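How I Patch an Asphalt Path

I've been patching the same path next to our hall on Graltdale for seven years now, and people keep asking me how I get the repairs to stay put, so I finally sat down with a coffee on Tuesday and typed it all out. I'm no road crew! I just have a tamper, a wheelbarrow and strong feelings about edges.

What you need

A stiff broom, a cold chisel and a heavy hammer, a square shovel, a hand tamper, a garden rake you don't love, bagged cold patch, and a can of asphalt emulsion (tack coat, if your store calls it that). Gloves and safety glasses too. I buy the Duggan cold patch because the place down the road stocks it, but I've used others and they went down fine.

Pick your day

Cold patch gets stubborn when it's chilly. I do most of mine from April on, starting mid-morning. If you have to work earlier in the year, keep the bags indoors overnight. I once tried it straight out of a freezing shed and it was like shoveling fudge.

Cut back to solid stuff

This is the part everyone wants to skip. Tap around the bad spot with your hammer and listen. Good asphalt sounds sharp and loose asphalt sounds dull. Chisel out everything dull, even if your hole ends up twice as big as you planned (mine always does). You want the sides close to vertical, because a thin feathered edge will crumble the first winter. Go down at least two inches if you can.

Then sweep. Then sweep again. Dust is what keeps the new material from grabbing on.

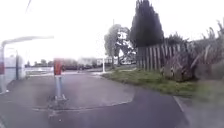 Big shallow areas and small deep holes want different treatment. For a small hole, brush emulsion on the bottom and sides, wait until it goes from brown to black, and fill in layers no thicker than two inches, tamping each one before you add the next. For a wide area, do the same prep but work in strips, raking each one level and tamping it before you move over. If you dump the whole lot in the middle and try to spread it out, you'll be chasing lumps until dinner.

Overfill a bit. I leave it half an inch proud before the last tamp and it comes down close to flush. A slight ridge where old meets new is okay on a walking path as long as it won't catch a toe or hold water. If it's more than that, scrape some out and tamp again while it's still soft.

Going around posts and bollards

My friend Esko Rissanen taught me this one. A full-size tamper won't get in close to a post, so cut yourself a short length of four-by-four and pound that with a small sledge, working your way around in a circle. Go around three or four times. Slope the patch very slightly away from the post so rain runs off, and once everything has hardened, run a bead of crack sealer around the joint. That joint is where water sneaks in, and if you do nothing else on this page, please do that!

Along the grass

Peel the turf back a few inches before you start and set it on a board. If there's an edging or curb, clean the inside face and brush emulsion up it too. If there isn't, stake a straight board along the line and tamp against it, then pull it when you're done and push the dirt back up snug.

Letting it set

Feet are fine right away, though I throw a handful of dry sand over the top so nobody tracks black goo indoors. Bikes, same. Keep anything with a kickstand off it for a week or so, and don't seal over the top until your bag says you can. With mine I wait a month.

The color won't match, by the way. New patches start out darker and fade at their own speed, and I've quit fussing over it.

Clean your tools with a little vegetable oil before the stuff hardens. My rake can tell you what happens otherwise.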